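Como acompanhar uma votação na assembleia municipal sem sair de casa

Comecei a seguir as sessões da assembleia de Cetine há uns anos e no início não percebia nada, juro! Deixo o método que uso hoje, passo a passo.

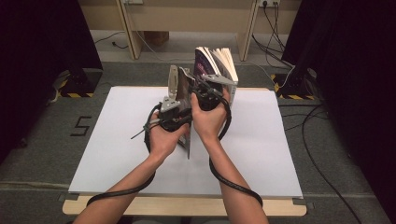

1. Arranja a ordem de trabalhos

Vai ao site da assembleia e procura "Convocatórias". O documento costuma sair na sexta anterior (às vezes mais tarde, paciência). O da última sessão tinha 189 páginas com anexos, mas só li a lista de pontos e os dois que me interessavam.

2. Faz a tua tabela de bancadas

Uma folha simples chega: partido, número de lugares, quem está coligado com quem. Atualiza-a sempre que alguém passa a independente. Em setembro a coligação perdeu dois eleitos e a minha tabela ficou toda baralhada.

3. Vê que maioria é precisa

Está no regimento, artigo 50. Há pontos que passam com maioria simples e outros que pedem dois terços, e eu já festejei uma aprovação que afinal era um chumbo...

4. Abre a transmissão e vai anotando

Aponta a hora de cada votação, dá imenso jeito para voltar atrás no vídeo. As abstenções também contam para a tua tabela!

5. Confirma na ata

Demora semanas a sair. Se faltar a declaração de voto que procuras, pede-a por email aos serviços.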